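Is it rude to skip the "bring a plate" dinner on my street?

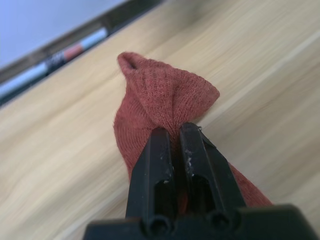
Qiuyue Jiang, community member, Tullville

Print this page | E-mail this page

I moved to Tullville in December, and our street holds a shared supper where every household brings a dish "from home". I grew up in Kostport, two hours down the coast. My grandparents came from elsewhere, and I can't cook a single thing they cooked. Last year's leaflet has a photo of everyone standing behind a little flag. I have been asked twice now what my flag will be. The neighbours are kind and I don't want to start off as the difficult one at number 90. Can I turn up with a shop quiche, or do I have to produce a heritage by six o'clock?

Yichen Cai

Take the quiche. I've been to a lot of these and the flags are mostly there so people know which end of the table to start from. The year I moved in I was put down for dumplings before I had opened my mouth. I brought trifle. It went before the dumplings did – someone else had made those, from a packet, and she was from Kostport as well.

If the flag question bothers you, say so to whoever does the leaflet. Ours changed "your country" to "your dish" after one short e-mail, and the only complaint came from a man who had already bought bunting.

You could also ring one of your older relatives and ask for something easy. Not as homework. My aunt gave me a soup recipe over the phone that left out the salt, the stock and the cooking time, and we had a very good hour arguing about it.

Todorova

just go, its free food

Sustum

I think people are too sensitive about this. In 1452 there were no street suppers and everyone managed. That said, my wife points out that I have lived here since 2000 and have never been asked to bring a flag, so perhaps I'm not the one to say. Check whether the hall has an oven. Cold quiche is a bigger risk to good relations than anything else on your list.

Print this page | E-mail this page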